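Rusa Creek barn notebook - broodmares and foaling
Thursday, 5:40 a.m.

Rusa foaled! Bay filly, star and a snip, on the ground at 2:15 and up on all four legs before three. I know we all say every foal is a nice one, but go look at this one's shoulder. She has her mother's hip too, and a neck that comes out of exactly the right place.

Getting it all down now while I still remember the order of things, then coffee.

Milk calcium on the strip had been creeping up since the weekend and last evening it jumped to the top pad, so I moved her to the big foaling stall at feed time and set up the chair in the aisle. Wax on both teats at ten. She ate her hay like nothing was going on, then quit at midnight and stood with her tail against the back wall. Patchy sweat behind the elbows by one. Up, down, up, turned a few circles, down again at 1:50. Water broke at 1:54, white sac showing at 1:59, one foot ahead of the other the way you want it, nose on top. I did not touch anything until the shoulders were through, and then only to clear the sac off the nose. She did the rest. Sixteen minutes of pushing, and I'd have sworn it was an hour.

Let them lie there with the cord attached. It broke by itself when Rusa got up. Dipped the navel right away, again at 4:30, and it needs doing again at 8, noon and bedtime. The dip cup is on the shelf by the wash rack, NOT in the tack room where it was last year.

Times for the chart:
Standing 2:56
First good nurse 3:38 (left side, she has not found the right one yet, please watch for that)
Meconium 4:05, plenty of it
Placenta 3:20, complete, both horns, spread it out on the feed bag and checked it twice. Weighed it, number is on the board. It's in the lidded bucket for the vet.

Colostrum was thick and yellow like pancake syrup. Refractometer said very good, and I milked off a little for the freezer from the right side before the filly got organized. That makes 4 bags in there now, labeled with the mare's name and the reading. Please use the oldest first if we ever need one, they are stacked with the oldest in front.

The IgG blood draw should be at 18 to 24 hours, so any time after 8:15 tonight. Anything under 800 and we call. I'm not worried with colostrum like that but we test every foal, no skipping.

Vetik and Mono
Vetik is still hanging on. Bag is full but soft, no wax, strip reads low. She is at day 338 and she went 351 last year, so I'm not sleeping in the aisle for her yet. She can keep going out during the day with Mono. Bring both in if the wind gets up like it did Monday, that paddock gate bangs and Mono takes it personally.

Mono's 60-day heartbeat check was good. Strong, right where it should be, and I got to see it on the screen this time, which never gets old. A little flicker like somebody tapping a flashlight! She's on maintenance hay plus the ration balancer. No extra grain no matter what face she makes at you.

Võ
First real ride for Võ in the big arena yesterday afternoon and I have to write it down somewhere. Walk, trot both ways, halt off the seat, backed three steps with nothing in my hands but loose rein. He looked hard at the tractor and then decided he didn't care. I want to keep these short, 20 minutes and done, even when he feels like he could go all day. Left lead is still a question and I'm leaving it alone until his back fills in.

He's also gained well. Tape says 1,040. I'd like him on the real scale next time we haul to the clinic.

Hay
The new load is in. Weigh ticket says 2,502 pounds net, and we paid for 100 bales, so that's 25 pounds a bale and a bit, lighter than what we were told over the phone. It's beautiful hay, though! Soft, green all the way through, smells like tea. I pulled cores from the top, middle and bottom and the sample goes out in today's mail. Until the sugar number comes back nobody easy-keeping gets it. Mares with foals can have it free choice.

If it tests well I'd like to ask for another 100 off the same field before somebody else gets them. We would need to move the jump standards out of the east bay to fit it all.

Foaling kit, restock before Vetik
Tail wraps (down to one)
Chlorhex, big bottle
Long sleeves
Enemas
Batteries for the headlamp, it died on me at 3 and I finished by phone
Clean towels. I used every one in the tub drying her off, it was 29 degrees in there and she was shivering. We need twice as many. 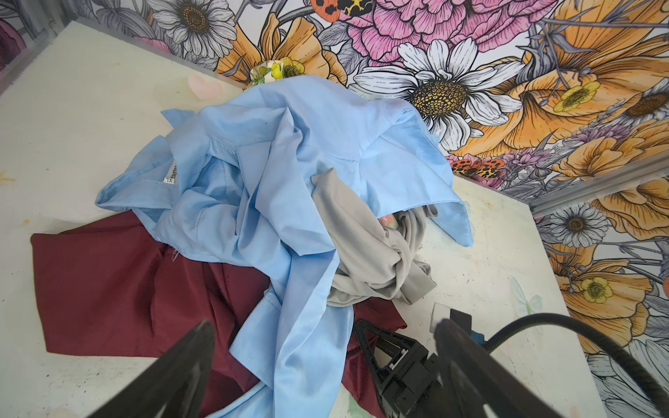

Read this at morning feed and have a couple of things to add. Filly found the right side at 6:20, nursed it well, and went back for more at 6:50, so you can stop worrying about that. Rusa drank a full bucket and cleaned up her mash. She pinned her ears at me when I went in with the fork but let me pick the stall with a halter on her. Navel done at 8, looks small and dry. On the hay, I'd wait for the test before calling, but I agree it's the nicest we've had in the barn in a long while. East bay is easy, I can shift the standards this afternoon.
- Võ was trotting the fence line next to Vetik when I turned out. Sound, happy, full of himself.

2:30 p.m. Slept four hours, back at it. Thank you for the 8 o'clock dip! Vet was out at noon, listened to heart and lungs, checked eyes, palate and ribs, all good. Mare has a small bruise and no tears. Placenta passed inspection and the bucket is rinsed.

Filly got her first look at the small paddock, ten minutes in the sun with no wind. She bucked twice, fell over, and bucked again. Foal halter fits on the second hole. Off at night, please.

Still to do: IgG draw after 8:15, navel at bedtime, strip test on Vetik, hay sample to the post office before five.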